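Truvivdale series two: is the council vote ruining it? (spoilers up to the bridge episode)

Sunday, January 2, 2022
Started by Reijo Honkanen

Happy new year to you all, and I hope everyone had a decent rest. We spent most of the holiday on the sofa catching up with Truvivdale, all of us under one blanket with the dog, and I have to say I love it nearly as much as the first series. The castle looks grand, the villagers never once drop out of character, and whoever plays the old ferryman deserves a show of his own.

But the council vote! In series one, if you came last in the trial you went home, and that was sad but fair. Now the bottom two stand in the hall and everyone else walks over to stand behind one of them, and it feels to me like any other programme where people get picked off for being good at things. Losing the blacksmith's daughter that way upset my own daughter so much that we had to stop for cocoa.

Am I being an old grump?

ShivamP wrote:
You are a bit of a grump, Reijo, but a nice one :) I think the vote is the best thing they've added. In the first series you could be a complete misery to everybody in camp and still sail through because you could shoot an arrow straight. The whole story is about a fellowship, so it seems right to me that the fellowship gets a say. And look at the river trial, where they all waited for the slow boat. Would they have done that without a vote coming? I doubt it.

setsuko_s wrote:
Well, I'm with Reijo. They waited for the slow boat because they were being watched and judged, and that isn't kindness, Shivam, it's canvassing! I watched that bit again with my sister and you can see two of them looking over at the steward before they stop rowing.

I'm also still cross about the riddle door. The answer was "a shadow" and the green team said "my shadow", and they were sent to the back of the queue for it. I shouted at the telly. My neighbours must think very poorly of me.

Anyway, happy new year.
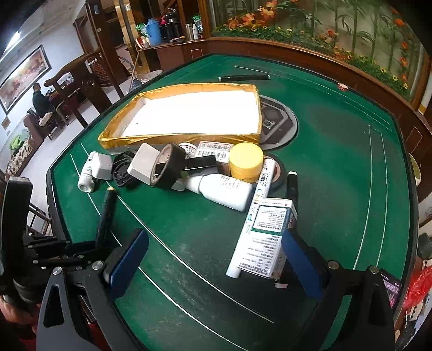

Paint marker and a white carton on the green table

Venla S wrote:
Oh, the riddle door, don't start me off! I paused it and read the scroll out loud and it plainly says "name me", so either answer ought to have counted.

On the vote I'm somewhere in the middle (sorry, I always am). I'd keep it but have them do it in secret, with a pebble in a bowl or something. What spoils it for me is the walking across the hall, because once the first two or three have gone one way the rest just trail after them. The lad with the lute clearly wanted to stay where he was and his feet went anyway, poor thing.

ShivamP wrote:
A pebble in a bowl would be lovely, I'd take that. But then we'd lose the faces, and the faces are half the fun. Setsuko, you may be right about the boat. I'll watch it again tonight with my suspicious hat on. 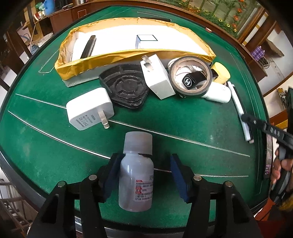 Guesses for the final

kalevi_v wrote:
Splitting this bit off so people can skip it if they don't want to be swayed. I reckon it'll be the archer and the baker, with the baker winning by a whisker. She has been near the top in every trial and has never stood in the bottom two, so the vote hasn't touched her at all, which does rather weaken the case that it punishes talent.

setsuko_s wrote:
It hasn't touched her YET, Kalevi. I do hope you're right, though, she's my favourite as well. I can't bear the archer. All that sighing.

Reijo Honkanen wrote:
My daughter has asked me to put down that the lute lad is going to win and that you are all wrong. I have put it down. Has anyone heard if the last one is a double episode? I'd like to know before I promise her she can stay up for it.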